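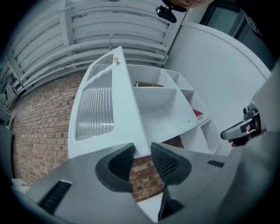
## 5. Descaling the Cidau kettle

Please do this when white spots are seen on the bottom of the kettle, or when the sound of boiling becomes louder than before. In a place with hard water it is usually needed every month.

1. Unplug the kettle and let it cool for one hour.
2. Take out the spout filter by pulling the small tab upwards.
3. Put in one sachet of Prorano powder and fill with water to the MAX line.
4. Boil one time. Leave the water inside for 30 minutes, then pour it into the sink slowly.
5. Rinse the kettle three times with fresh water.
6. Boil fresh water once more and throw it away. Put the filter back until it clicks.

**Caution:** Do not put the kettle body or the base under the tap.

**Note:** The filter has order number 274. It is sold separately.

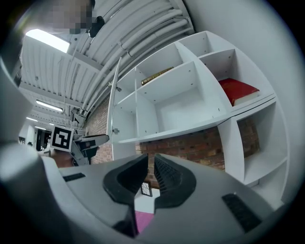

**Can I use vinegar when I have no powder?**
White vinegar is suitable, one part to two parts of water, but the smell stays longer and you must rinse five times.

If spots remain after step 5, repeat from step 3. Do not scratch them with a knife or metal sponge, the guarantee does not cover this damage.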